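Your Tongue Has Been Waiting for Some Attention

By Leena Kiiskinen
16 Jan 2020

I brushed my teeth faithfully for most of my life and never gave my tongue a second thought. Then my new hygienist, Raili Salminen, handed me a mirror and a small curved scraper and told me to have a go. I won't describe what came off. I will say that I went home and cleaned my tongue again before dinner, and I have done it every morning for the four years that have followed.

The tongue is a wonderful piece of equipment, and a terrible one to keep clean. Its top is covered with tiny bumps called papillae, and between them are grooves where dead cells, food scraps and bacteria settle in for the long haul. The farther back you go, the thicker the coating tends to be. Some of those bacteria break down proteins and give off sulfur compounds, the same family of smells you get from old eggs. If your breath bothers you even though you floss like a champion, the back of your tongue is a very good place to look.

Salminen keeps a jar of scrapers at her practice, Hemmin, and she is happy to argue their merits for as long as you'll listen. "People think it has to hurt a little to work," she told me. "If it hurts, you're pressing too hard!" She likes the wide, U-shaped kind because it covers the tongue in a few passes. Her colleague Aarne Partanen uses the back of his toothbrush and sees no need to buy anything else (they've been having this debate since dental school, and I don't think either one wants it to end).

I asked readers of my newsletter how they clean their tongues, expecting a handful of replies. I got 927. Plenty of you use a scraper, plenty use a brush, and a surprising number wrote in to say you had never heard of such a thing. Marjatta Honkanen told me her grandmother used the edge of a teaspoon every day of her adult life, and that she has inherited both the habit and the spoon.
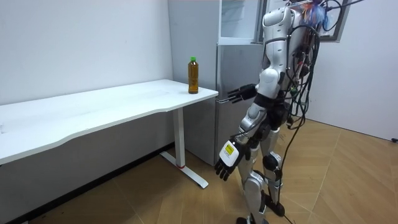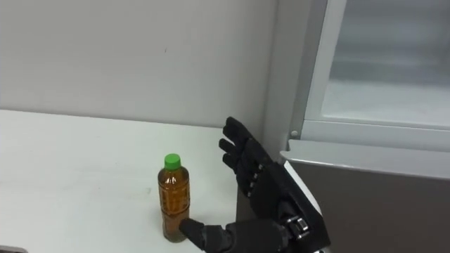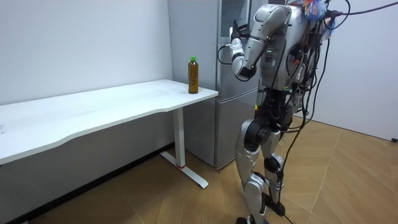 How to do it without gagging

The gag reflex is what puts most beginners off, and I was one of them. What finally helped me was breathing out slowly while I pulled the scraper forward. Stick your tongue out as far as is comfortable, start in the middle, and move back a little each day. Partanen tells his patients to hum. I felt ridiculous, but it does help!

Rinse the scraper after each stroke, and stop when it comes away mostly clear. The whole business takes me around 20 seconds. Go easy, and skip a day if the surface feels sore. Once a day is plenty for most people, and morning is a nice time for it, when your mouth is driest and the coating has had all night to build up.

When to ask somebody

A thin, whitish film is perfectly ordinary. Coffee, tea and smoking can all leave a stain, and so can a cold that has you breathing through your mouth. A patch that won't scrape off, a sore that hangs on for more than two weeks, or a tongue that burns or bleeds should be seen by a dentist or doctor.

It's also worth speaking up about a dry mouth. Saliva does a huge amount of the cleaning for us, and many common medicines cut down on it. Ville Ahonen, a pharmacist and a reader of this column, says he would love it if more customers mentioned it when they pick up a prescription.

In February I'll be trying out mouth rinses, including the salty homemade one that several of you swear by.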